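Nadeln, Faden und ein Stück falsche Haut

Mein Küchentisch hat in diesem Jahr mehr Nähte gesehen als in den ganzen Jahren davor, und keine einzige davon in Stoff. Ich übe chirurgisches Nähen! Seit März, fast jeden Abend, meistens eine halbe Stunde, manchmal auch viel länger, wenn im Fernsehen nichts läuft. Und ich finde (jetzt kommt die Meinung, für die ich hier schreibe), dass wir alle viel zu früh mit den hübschen Knoten anfangen und viel zu spät mit der Nadel selbst.

Mein erstes Übungsset war von Serkness, 17 Euro, rötliche Matte, drei vorgeschnittene Wunden, ein Nadelhalter, der quietschte. Ich habe mich sofort auf die Knoten gestürzt, weil man die so schön fotografieren und der Familie schicken kann. Meine Knoten saßen nach zwei Wochen ganz ordentlich. Die Wundränder darunter sahen aus wie ein schlecht geschlossener Reißverschluss, der eine hoch, der andere tief, dazwischen eine Lücke zum Reingucken.

Woran lag es? An der Nadel, bzw. an mir mit der Nadel. Eine gebogene Nadel will im Bogen geführt werden, aus dem Handgelenk, und ich habe geschoben wie beim Knopfannähen. Dann reißt die Matte aus, und zwar genau da, wo man den nächsten Stich setzen wollte. Seitdem mache ich am Anfang jeder Sitzung 15 Stiche ganz ohne Faden: ansetzen, drehen, rausholen, ablegen, neu fassen. Sterbenslangweilig, ich weiß! Aber so lernt die Hand, wo die Spitze ist, auch wenn das Auge sie gerade nicht sieht.

Überhaupt das Ablegen und Neufassen. Darüber steht in den Anleitungen ein halber Satz, dabei verbringe ich gefühlt den halben Abend damit. Die Nadel liegt irgendwo neben dem Schnitt, die Spitze zeigt in die falsche Richtung, die Backen sind offen, und man muss sich entscheiden, wo man zugreift.

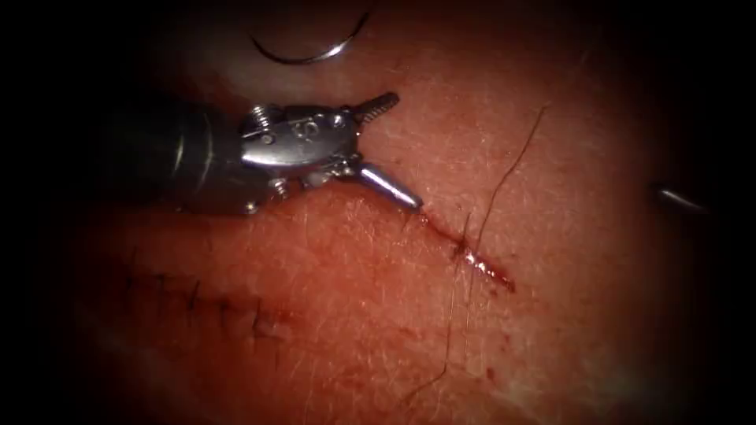
Alles schön und gut, schrieb mir dazu eine Leserin, aber wer nur ohne Faden übe, der wundere sich später, wie der Faden sich um alles wickelt, was heraussteht, und sie würde vom ersten Tag an mit Faden nähen, lieber krumm und schief. Da hat sie einen Punkt. Mein Faden wickelt sich bis heute um den Nadelhalter, um die Pinzette und einmal um den Henkel der Teetasse. Ich bleibe trotzdem dabei: erst die Nadel, dann der Faden, dann der Knoten. Nur würde ich die trockene Phase inzwischen auf ein paar Tage kürzen.

Noch etwas zu den Matten, danach werde ich am häufigsten gefragt. Die von Zornus ist mir zu fest, da braucht man Kraft, und Kraft ist genau das, was man sich abgewöhnen will. Die von Jement ist weicher und verzeiht weniger, sie reißt beim kleinsten Hebeln. Ich nehme inzwischen nur noch die weiche. Wenn ein Schnitt ausgefranst ist, setze ich daneben einen neuen und mache weiter, bis die Matte wirklich durch ist (etwa 600 Stiche hält sie bei mir). Teurer wird das Hobby dadurch schon, aber eine Matte, die jeden Fehler schluckt, kann man sich auch sparen.

Heute Abend ist wieder die fortlaufende Naht dran, die mit den schrägen Stichen. Die kann ich noch gar nicht.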